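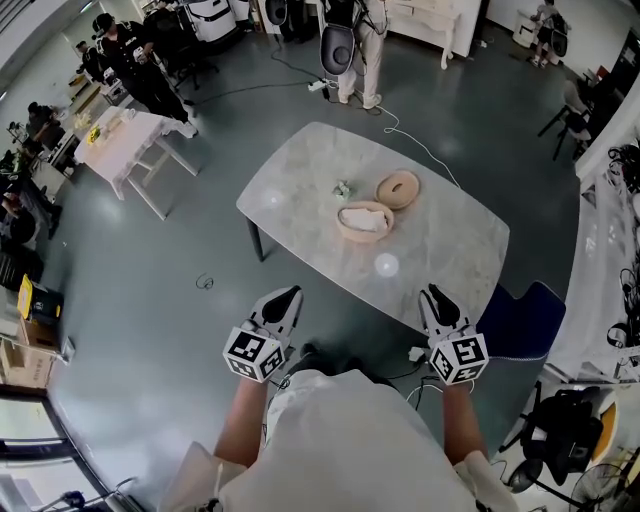
*Figure 1. Light reflections on a grey marble-patterned tabletop.*

**Workroom lighting replacement, Zastalbridge and Gurnbridge**
Progress report to the Druswood Fund, May 2024
Prepared by Suqin Hou, with measurements by Zihan Mao

## Position against plan

Fitting is complete at Zastalbridge. At Gurnbridge the wiring is finished in all rooms, but the new light units have been hung only on the ground floor. The upper floor is waiting for a second delivery of diffusers, the first having arrived with the wrong fixing clips. The supplier, Lu, has accepted the return and will bear the carriage cost.

The grant covers 14 rooms across the two sites. No rooms have been added or dropped since the January report. The store room at Gurnbridge, which was listed there as "to be decided", stays in the scheme and will have a plain unit without dimming.

## Light levels

Readings were taken at working height with the blinds closed, before and after fitting. The old tubes gave uneven light, with the worst rooms bright directly under the fittings and dim along the walls. After fitting, the difference between the middle of the room and the walls is much smaller in every Zastalbridge room. The corner nearest the door in the long workroom remains darker than the design figure. A beam prevents the last unit from being placed where the drawing showed it, and we propose to turn that unit through a right angle before considering an extra one.

The full table of readings is held with the drawings and can be sent on request. Readings for the ground floor at Gurnbridge have been taken but not yet checked against the meter's calibration sheet.

## Glare

Glare was raised as a risk in the original application and has proved to be the main point of discussion with room users. Polished and pale tabletops return a bright spot towards anyone standing over them, and this is tiring during close work. The matt benches cause no difficulty.

Three remedies were tried at Zastalbridge:

- Dimming the whole room. This reduces the bright spots but brings the light level below the design figure.
- Moving the tables so that they stand between rows of lights. It works well for people seated at the long side, less well for those at the ends.
- Fitting a deeper diffuser. The spot becomes wider and softer. Users preferred it in the rooms where it was tried.

We recommend the deeper diffuser for rooms with polished tables, with the standard type kept elsewhere. The deeper type has the same fixing, so the choice does not affect the wiring or the ceiling work. Table positions should still be marked on the room plans — at present furniture is moved freely and there is no record of where it stood when readings were taken.

## Controls

Each room has a wall switch with two settings. The occupancy sensors at Zastalbridge were at first set to switch off too soon and people sitting still were left in the dark. The delay has been lengthened. The same setting will be used at Gurnbridge from the start.

One sensor in the Zastalbridge corridor responds to movement in the stairwell and keeps the lights on for longer than needed. It needs a shield, which has been ordered.

## Spending

The deeper diffusers add £2355 to the cost of materials. This can be met from the contingency line, and no increase in the grant is requested. Labour is within budget. The electrician's final invoice for Zastalbridge is being held until the corridor sensor has been corrected.

## Remaining work

The upper floor at Gurnbridge needs four working days once the diffusers arrive. Readings will follow after the units have been in use for a short period. Old tubes from both sites are in a locked bay at Zastalbridge awaiting collection by a licensed carrier, and the transfer note will be included with the final claim.

## Decision requested

Approval to use the contingency line for the deeper diffusers. Lu will hold its quoted price until the end of the month, and the order must be placed before then for the fitting dates to stand.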